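The Refill Bag Can Wait

Every October my store stacks dish soap in bundles, and every October I'm told the bundle is the thrifty choice. I doubt it. Jintana Ruangrit, who writes the Trevex shopping column, swears by hers. Fine. She has a basement. I have 11 inches of shelf under a sink.

Soap bought ahead gets squeezed harder. I've watched myself do it. And the bag the bottles came in gets smoothed flat and saved for some noble purpose, then tossed in spring.

Four yellow detergent bottles and a flattened yellow bag.
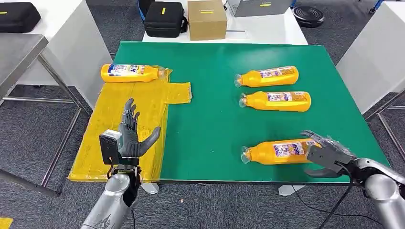

What I'd buy instead

One bottle, when the last one runs out.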